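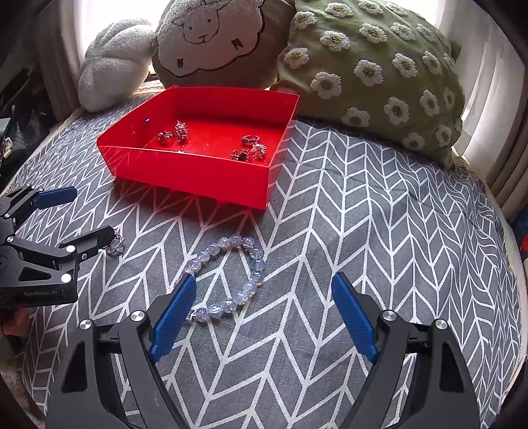
Beaded bracelet, silver chain and the red tray, laid out on the gray and white fabric cover.

How I sort my jewelry before it turns into one big knot

I do this every October and again whenever I catch myself wearing the same earrings for a month. It takes me roughly 20 minutes, longer if there are tangles (there are always tangles).

What you need: a soft surface, a shallow tray with sides, a few small zip bags, a straight pin and a dry cloth. My tray is plastic and came from Skornen, and any shallow box will do the job as long as you can see into it.

1. Spread out a fabric cover. I like cloth so much better than a tabletop! Beads don't roll as far and a tiny clasp won't bounce off to wherever tiny clasps go. A bold pattern is pretty to look at, but if your chains are really fine, put a plain towel on top or you'll be squinting.

2. Take everything out and lay it down one piece at a time. Leave space between pieces. Don't dump the box, I did that once and spent the evening with a pin and a bad mood.

3. Do the chains first. Open the clasp, lay the chain down loose and work any knot apart with the pin, from the outside in. Pulling makes it tighter. A drop of baby oil helps with the stubborn ones, just wipe it off after.

4. Check the bead bracelets. If yours is on elastic, stretch it very gently and look between the beads for fraying. If it has a clasp, open and close it a couple of times. Anything that feels weak goes in a bag marked FIX.

5. Wipe each piece with the dry cloth and put it in the tray. Beads on one side, metal on the other, so the chains don't scratch anything or wrap themselves around a bracelet again.

6. Put it all away from the tray. Chains get a bag each, with the clasp left sticking out of the zip. Bracelets can lie flat together in a drawer. I use the top one of my Busov dresser, lined with an old pillowcase.

If you find single earrings, keep them in their own bag until the next round. I matched two pairs that way last time, and one of the missing ones was in a coat pocket.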